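Washing and storing knit gloves and liners

Updated 23 Feb 2022

Ribbed knit stretches across the ribs far more than along them. Most damage in washing comes from pulling in the wide direction while the fabric is heavy with water.

**Washing**

- Turn liners inside out. Skin oil collects on the inner face.
- Use cool water and a small amount of plain liquid detergent. Skip fabric softener; it coats the yarn and cuts grip.
- Soak for 6 minutes, press, drain, then rinse 2 times.
- Do not wring. Roll the piece in a dry towel and lean on it.

**Drying**

Dry flat on a rack, fingers straight, cuff squared by hand. Clothespins leave a dent at the cuff that stays in the rib. Wool blends need a full day at room temperature. Keep them off radiators. A dryer on low is acceptable for acrylic only.

**Pilling**

Shave pills with the fabric laid over a firm surface. Work along the ribs with light strokes. Loose material around the base of the thumb should be smoothed out first or the blade will catch a fold.

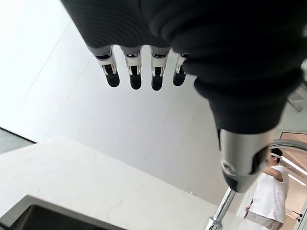
Snags are pulled through to the inside with a fine crochet hook and left uncut. For a dropped stitch, pick up the loop, work it back up the ladder, and fasten with 4 small stitches in matching thread.

**Storage**

Store flat, in pairs, in a breathable bag. From December on, the Skoltville pairs go in the top drawer by the door. Cedar blocks need light sanding when the smell fades.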